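Drandeveo Teardown Cell: Buy the Arm, Question the License
Karthik Debnath
11 March 2022

Clarkberg sells the Drandeveo kit as a complete answer to desktop PC recovery: one arm, one parallel-linkage gripper, a wrist camera, and a software license priced per seat. I have run the evaluation unit for 17 working days. My view is that the hardware is worth the money and the license is not.

Start with the gripper. Fingertip position repeats well enough to take hold of a memory module at the ends, and the linkage does not bind at partial opening. The weak point is bulk. Inside a small chassis the body of the gripper takes up space that the cables also want, and the planner treats wire bundles as if they were rigid.

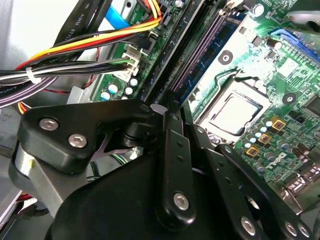 A rigid model is the wrong one for this job. Power leads move when touched and do not return to where they were. Uddin's competing kit at least rescans after each contact. Drandeveo rescans only when a grasp fails, and by then a connector may have been pulled at an angle. Over 18 machines I stopped the arm by hand on 7 of them, each time for cable contact.

Clarkberg's reply is that the November release added a cable module. It did, at $475 per seat per month. I do not accept that handling wires is an optional extra in a product sold for taking computers apart. Ganotia includes the equivalent function in its base package, with slower motion and a worse manual.

A shop that writes its own motion code should buy the bare arm and gripper. A shop that needs the supplied software should hold its order until the cable module is in the base price.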